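Graston Home Board > Kitchen & Dining > Chopsticks and spatulas in one holder?

tallymarsh
Original poster - July 2021

Hi all, long-time reader and not much of a poster, so forgive me if I ramble. I've been trying to get our chopsticks and wooden things sorted once and for all. We eat at the table just outside the kitchen door, so I want everything to live in one spot where people can grab it, and I keep going back and forth on the plastic holder.
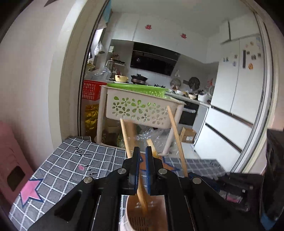
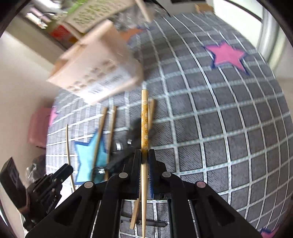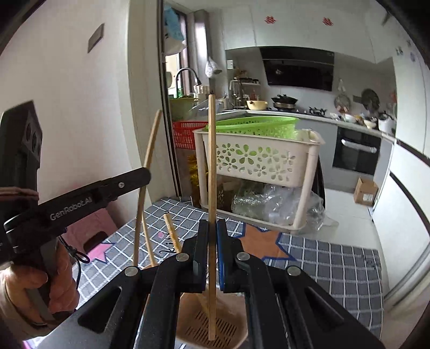
Plain wood, mostly, and one patterned yellow one in the second.

My question is really two questions. First, do you keep cooking tools and eating chopsticks together, or is that asking for trouble? My mother kept everything in one big jar and we all turned out fine, but my sister-in-law nearly fainted when she saw me do it. Second, does anybody bother matching pairs before they go in? I stood there last night for a good long while holding sticks up against each other like I was buying curtains.

----

oldpanhandle

Welcome out of the shadows! I'm with the sister-in-law, I'm afraid. A spatula goes into oil and sauce and gets washed in a hurry, and then it sits there touching the end that goes in your mouth. We have two holders, one by the stove and one on the table, and it has kept the peace in this house for years. The table one is a Hovier and cost next to nothing.

----

brinejar8

Oh, I don't know, I think that's a bit much. If it's washed, it's washed! I'd worry more about how it dries. Holes or slots in the bottom matter more to me than who is sharing with whom. I had a lovely ceramic one with a solid base and found a half inch of gray water in it one morning - never again. Handles down, eating ends up, plenty of room between them, and you can mix whatever you like.

----

oldpanhandle

Handles down means every person at the table puts their fingers on the eating ends to pull a pair out. I'd rather have them the other way and tip the water out.

----

brinejar8

We will have to agree to differ on that one, friend. My people have clean hands :)

----

quiltandkettle

Coming in on the matching question, which is dear to my heart. I gave up on pairs and bought a big bag of plain ones all the same length, so any two will do. I think there were 200 in the bag, which is far too many unless you run a restaurant, but I gave half to my neighbor and put the spares up in a closet. The pretty patterned ones I keep in a drawer with a rubber band around each pair, and they come out for birthdays. A single patterned one I'd use for testing cakes or holding up a tomato seedling. It does a beautiful job of both.

Do look them over now and then, though. Wooden ones go fuzzy at the tips, and I toss mine every October when I do the big kitchen clean before the holidays.

----

tallymarsh

Fuzzy at the tips! Yes, a few of ours have gone just like that and I had been blaming the dishwasher. Is it the dishwasher?

----

quiltandkettle

Partly, I would think. Mine last much longer washed by hand and dried lying on a towel. A little food-safe mineral oil on the spatulas helps too, but I don't oil the chopsticks, they get slippery and then the noodles go everywhere.

----

peg_and_pantry

I put mine through the dishwasher and have no regrets. Life is short and chopsticks are cheap. What I will say is to get a holder with a bit of weight to it, or a wide base. Our old light one went over every time somebody reached for a long spoon. I have a Brundex now with a divider down the middle, so the spatulas stand on one side and the chopsticks on the other, and it might settle things with your sister-in-law without buying two.

----

tallymarsh

A divider! I hadn't even thought of that. I'll measure the space tonight and have a look, and the fuzzy ones can go out to the tomatoes. oldpanhandle, do you remember if the Hovier comes apart for washing?

----

oldpanhandle

It does, the bottom tray lifts right out. Scrub the corners with an old toothbrush.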